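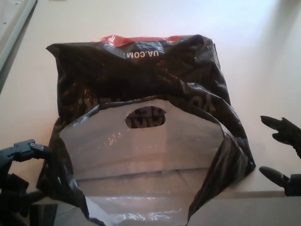 Batodach Grasp Planner for Thin Film and Bags

Plastic bags are hard on planning software, and we have a soft spot for them. A shiny black bag full of creases throws highlights everywhere, the printing disappears into the folds, and the handle hole is rarely where a CAD model would put it. Batodach looks for the opening, the hole and the loose side folds, then offers your two arms a grasp on each side -- and it plans again whenever the film shifts.

What you get
Fold and edge finder for glossy film
Two-arm planner with shared timing
16 ready-made bag routines, all open to editing
Replay viewer, so you can step back through any run
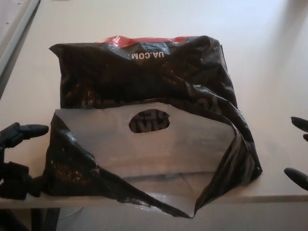 Nasrallah
Product Lead, Cumon

I like to start new users on a wrinkled bag with its pale handle panel spread toward the near edge of the table, and let them watch the planner pick its points. Please do try your own bags too, the uglier the better! Licenses cover 2 workstations, and the Troststead support desk is happy to help with setup.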